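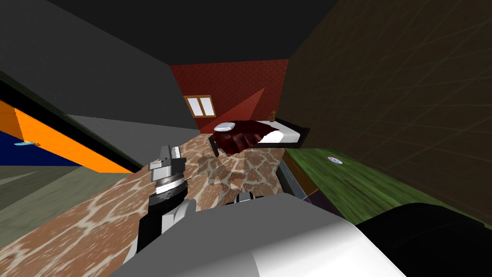 Home | Who We Are | What We Collect | Work With Us | Contact

Print this page | E-mail this page

Who we are

Hi, we're Suredness! We're a small shop in Astport, and we gather the examples that robot learning systems train on. There are eight of us, and most days at least half the team is steering a pair of simulated arms through some household chore, over and over, until we have a set worth sending out.

I started the company after a long stretch at Jivgate, where I wrote software for sorting lines and kept grumbling about the practice data we were handed (too clean, too few, and all alike). My husband finally told me to go make some better ones. So I did, at the kitchen table, with one borrowed computer and a very patient dog.

Our biggest project right now is called Tanabe. For each task we record 200 runs, and every run gets watched all the way through by a second person before we keep it. The fumbles get kept too, in their own folder, with a note on what went wrong — our customers ask for those more than you'd think!

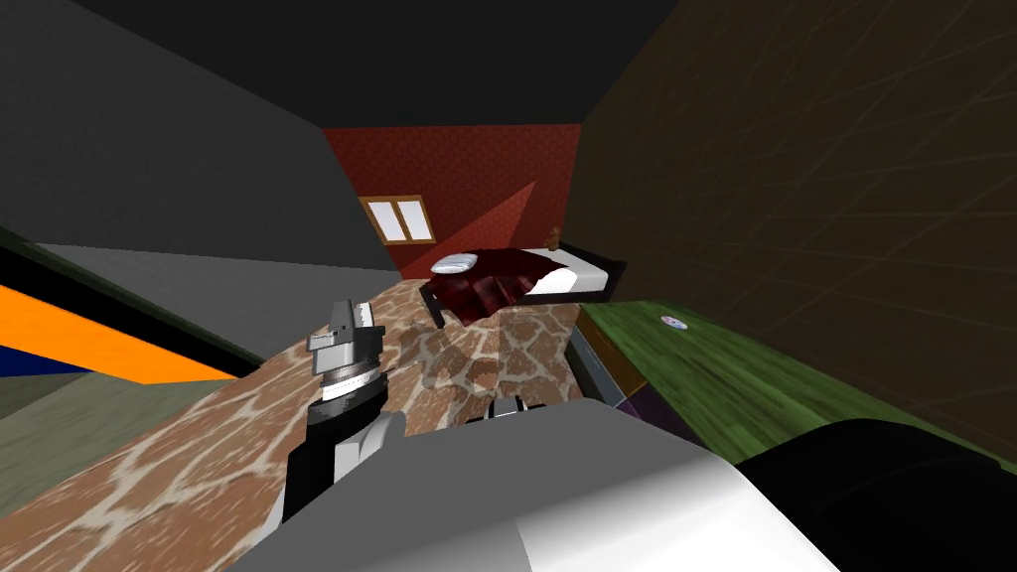

Variety is the part I fuss over most. If a system only ever practices in one plain gray room, it can get thrown by a new wall color, so we get pretty wild with our decorating. You'll find red wallpaper, a giraffe-like pattern in cream and brown, a mottled green surface that looks like grass, and a bed with a dark red blanket all crumpled up on it. We change the light and the camera angle a lot as well, and yes, some of the views are tilted enough to make new hires reach for the desk.

We're adding a second shift in October and would love to hear from people who are good with their hands and don't mind doing the same thing many times. You don't need a degree or any coding. We'll teach you the controls, and the coffee is decent.

Contact Suredness, Astport | Copyright September 2026 Suredness | Back to top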